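**March, bin-pick cell, Clisent trial kit, second entry**

Picked up from Vendula's notes. Kit firmware left as delivered. Supplier's default grasp planner, no tuning by us yet. Gray bin clamped at the upper left corner, tape marks on the table unchanged.

Cycle counter read 2,087 at start. Quote from Trodmont says inspect hoses at 3,000, so we should reach that before the trial license runs out.

Two open points from last time:

- Dress pack. Supplied cable bundle is too long for this reach. Retied it, still hangs in a loop under the tool.
- Wall clearance. Planner accepts grasps close to the left wall that I would reject. Margin is set to 5 mm; manual doesn't say whether that includes the hoses. Asked Gisela to put it to them in writing.
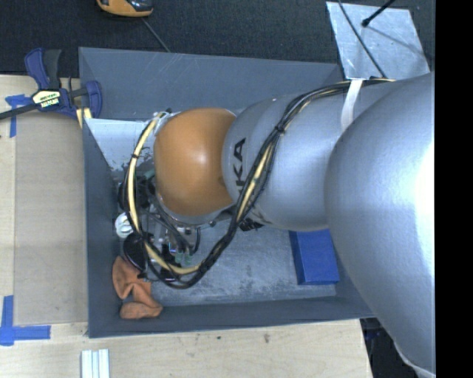 *Arm over bin, cloth-like item lower left, blue box to the right. Note cable loop below the wrist.*

Box is the easy case, flat top face. Cloth in the corner is the one I care about, and the sales sheet only says "deformables supported." No pass criterion given. Proposed to Patricio that we write our own and send it before the review call.

Price as quoted covers the tool and one planner seat. Second seat is extra. Spare hose set not listed at all, need a part number.

To do: shorter bundle, rerun corner grasps with margin doubled, log vacuum trace for both. V.C.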